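# Trois soirées avec la pince de Plumow

Ceux qui passent ici de temps en temps connaissent Plumow, le petit poste de manipulation que je monte dans la pièce du fond depuis le mois d'août. Le bras va bien, merci pour lui. La pince, par contre, avait besoin d'amour : les doigts ne se refermaient plus dans l'axe, et chaque saisie faisait pivoter l'objet d'un poil avant de le serrer. J'ai donc tout démonté, et j'ai adoré ça (oui, même la vis planquée derrière la bride).

Premier suspect, la tringlerie. Rien, pas de jeu, les axes tournaient comme au premier jour. Deuxième suspect, les doigts eux-mêmes. Ce sont des doigts souples à nervures, et le gauche avait été remonté de travers, par moi, un soir où je voulais aller dîner. Je les ai posés côte à côte sur un marbre, j'ai nettoyé les portées à l'alcool, puis j'ai resserré en croisant, un demi-tour par vis. Ekua Aidoo m'avait conseillé de faire toucher les deux bouts à vide avant le serrage final, et c'est un excellent conseil ! L'alignement se fait presque tout seul.

Ensuite vient ma partie préférée, le réglage de l'effort. Sur ce contrôleur Kowalchuk, la consigne de fermeture est un entier sans unité. J'étais à 897, une valeur héritée d'un vieux script, bien trop costaude pour du mou. Je suis descendu à 250 et j'ai repris les essais avec quelque chose de léger et de froissable.
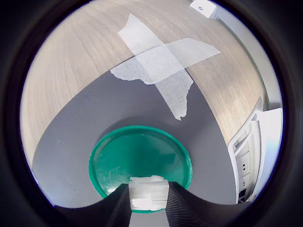 *Le bloc blanc bien pris entre les deux doigts, au-dessus du couvercle vert.*

Regardez comme il se tient droit ! Avec un objet pareil, le moindre défaut de parallélisme se lit tout de suite dans les plis. Avec un cube rigide j'aurais pu passer des semaines à côté du problème, il encaisse tout et ne raconte rien.

Puisque j'avais les outils sortis, j'en ai profité pour reprendre la table. Le tapis gris, c'est du tissu, assez fin, posé directement sur le plateau en bois clair. Il évite les reflets et donne un peu de souplesse quand les doigts descendent trop bas. Son défaut, c'est qu'il voyage : on appuie, on tire, et au bout d'une soirée toutes les positions apprises sont décalées. D'où le ruban blanc. Ma méthode, pour ceux qui me l'ont demandée dans les commentaires :

- dépoussiérer le bois à sec, puis un chiffon à peine humide ;
- tendre le tapis à la main sans l'étirer, sinon il se rétracte pendant la nuit ;
- croiser deux bandes, à cheval sur le bord du tissu et sur le bois ;
- passer l'ongle sur le croisement et laisser reposer avant de relancer le bras.

Fidel Henríquez ne jure que par le double face. J'ai essayé, c'est vrai que c'est plus propre, mais le jour où il faut changer le tapis on y passe la soirée avec une spatule. Le ruban déchiré à la main n'est pas joli – je l'assume – et il se remplace en deux minutes.

Côté caméra, j'ai gardé le grand-angle qui regarde vers le bas par-dessus les doigts. L'image est très courbée, on s'y fait vite, et surtout j'ai en même temps les bouts de doigts, le tapis et les bords de la table. Après chaque démontage de la pince, je refais le calage en six points, bras à vide, en commençant par les coins. Si le premier coin est mauvais, inutile de continuer, on reprend le serrage du support.

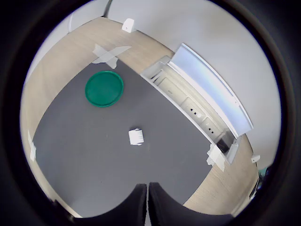

Une fois le calage enregistré, je lance ma petite routine de contrôle : approche haute, descente lente, fermeture à 250, montée, pause, dépose. Je la fais tourner en vitesse réduite avec la main près de l'arrêt, et j'écoute. Une pince bien montée a un bruit très régulier, une sorte de soupir court. La mienne claquait en fin de course avant la réparation, et ce claquement a complètement disparu. J'en ai fait écouter un enregistrement à Corina Kälin, qui m'a répondu par trois points d'exclamation.

Il me reste un souci de câble. Celui de la pince frotte contre la bride quand le poignet tourne à fond, et la gaine commence à blanchir. Pour l'instant j'ai limité la rotation dans le logiciel, et jeudi je refais le passage avec un collier de plus et une boucle plus large. Si quelqu'un a déjà résolu ça sur un poignet aussi court, je prends toutes les idées, photos de bricolages honteux comprises !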